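How to buy second-hand chairs without regretting it

Every guide to buying used furniture tells you to "trust your gut". My gut has bought me three wobbly stools and a dining chair that pinched, so I no longer ask it. What follows is slower and duller, and it has saved me money.

Start with the listing. "Barely used" means very little. "Vintage" means less. I once went through 173 adverts for kitchen chairs in one January and the word "sturdy" was in most of them, including one where a leg was plainly held on with tape. Ignore the adjectives and write to the seller with two questions: how high is the seat, and has anything been glued? A seller who won't measure a seat is not going to be straight with you about a crack.

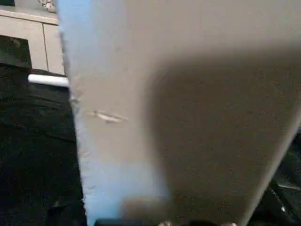 Vaida Krūmiņa

Then there is the price. Sellers like to quote what the thing cost new, as if that had anything to do with you. Look up what the same chair sells for used, and offer that. If it comes from a house clearance firm, ask what delivery costs before you agree to anything. Kairys, the clearance place near me, wanted more to bring a set of four up my stairs than it wanted for the set.

What to do when you get there

1. Put it on a hard floor. Carpet hides a wobble, and some sellers know it. If there is only carpet, ask to take the chair into the kitchen or hall. Press down on each corner of the seat in turn.

2. Sit on it properly. Two minutes at least, with your feet flat, leaning back as you would after a meal. People perch for a second, say "lovely" and get their purse out. I don't understand it.

3. Turn it over. The top of a chair is the part that gets wiped before you arrive. Look at where each leg meets the seat, and run a finger round the join. On plastic, look for pale lines, which can mean it has been under strain. On wood, look for fresh glue and odd screws.
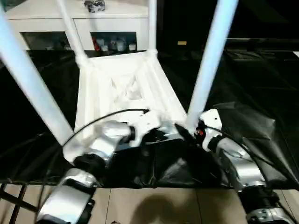 4. Check the feet. Missing caps are cheap to replace, but a metal leg without one will mark your floor, so knock a bit off the price. Don't believe "they all come like that".

5. Smell it. Fabric seats hold smoke and damp for years. I have tried the sprays, Lollent included, and all I got was smoke with lemon on top.

6. Walk away once. Say you'll think about it, go outside, and see whether you still want it by the time you reach the gate. My friend Margus Rebane says this is rude. Margus owns 10 chairs and lives alone.

If you do buy, tighten every screw when you get home and again after a month.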